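Paper gift bag

A paper gift bag is a small carrier made of paper, with an open mouth and two handles, in which presents are given without being wrapped. It is used for birthdays, school parties, name days and the end-of-year holidays, and also by shops which sell sweets, soap and other small goods. In many countries it has partly taken the place of wrapping paper, especially for objects which have no regular shape, such as snack packets, soft toys and clothes.

History

Bags of plain paper were sold by grocers long before anybody considered them suitable for a present. They were without handles, and the customer carried them in the arms or put them in a basket. After 1945 the paper bag with a cord handle became common in department stores, and many households kept these bags in a drawer and used them a second time. The gift bag in its present form, sold empty and with a printed decoration, came later. The stationery wholesaler Sithole listed only one size in its first catalogue. By 2000 the same catalogue had a separate section for them, with matching tissue and labels.

Construction

The usual bag is folded from one sheet, glued along one side and closed at the bottom with a folded base. The side walls may have a crease in the middle, called a gusset, so that the bag can be stored flat and opened when it is needed. The rim is either turned inwards, which makes it stronger, or left as it was cut. A cut rim often has small teeth, like the edge of a saw, which come from the blade of the machine.

The handles are made of twisted paper cord, flat paper tape, cotton or ribbon. Twisted cord is the cheapest of the types which are still comfortable in the hand. It is normally glued under a strip of paper on the inside of each wall. It keeps the form in which it was packed, and for this reason a new handle may stand up, fall to the side or bend over the opening.

White paper is preferred for children's parties, for it shows printed colours well. It also lets some light through when it is thin, and the contents can then be guessed from outside. Buyers who do not wish this put a sheet of tissue around the contents.

Filling
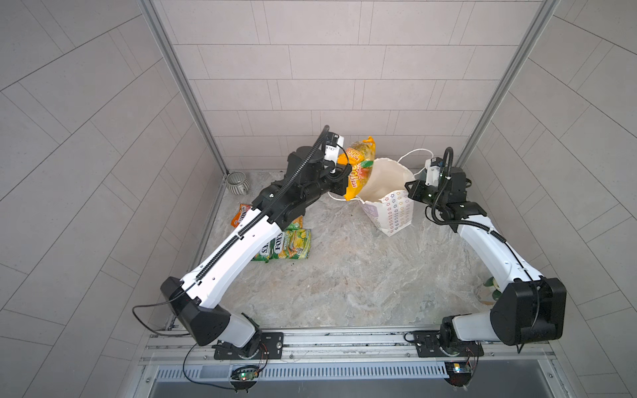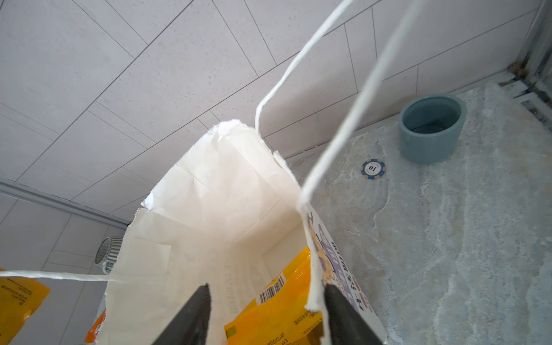

Packets of snacks are the most frequent contents of a party bag, and they are also the most difficult to arrange well. A packet of crisps is full of air, takes much room and weighs very little, so the bag can look full when it holds only two or three things. The packer Teodoro Maglaya, whose booklet for the Jurora craft fairs is still copied by parents' groups, advises opening the bag completely and standing it on its base before anything is put in. The packet should be held by its top seam and let down upright through the mouth, as with the yellow one above the flowered bag, and the handles should be moved away to the outside beforehand. When a handle lies across the opening the packet catches on it, and the rim may tear.

Flat and heavy things go first, at the bottom. Bags of air-filled snacks go above them, and small sweets are dropped into the spaces at the corners. Maglaya recommends that the colours be mixed, so that two green packets do not come side by side. This is a matter of taste, and other writers prefer one colour in each bag.

Closing and carrying

Most gift bags are given open. They can be closed with a sticker, with a ribbon passed through both handles, or by folding the rim over twice. The last method is not possible when the contents reach the top. A label is tied to one handle only, otherwise the bag is hard to open.

A small bag of thin paper is normally intended for a load of 400 grams, and the thicker kinds for 1000 grams or more. The figure is seldom printed on the bag. The base generally fails before the handles do, mostly when it has become damp.

Reuse

As the bag is not torn when the gift is taken out, it can be used again. Ekrem Saraç, in his articles for the household magazine Werkport, described families in which the same bag returned to its first owner after several years. Bags of uncoated paper can be recycled with other paper. Those with a plastic film, glitter or ribbon handles usually cannot, unless these parts are removed.

See also

Wrapping paper
Party favour
Paper cord
Tissue paper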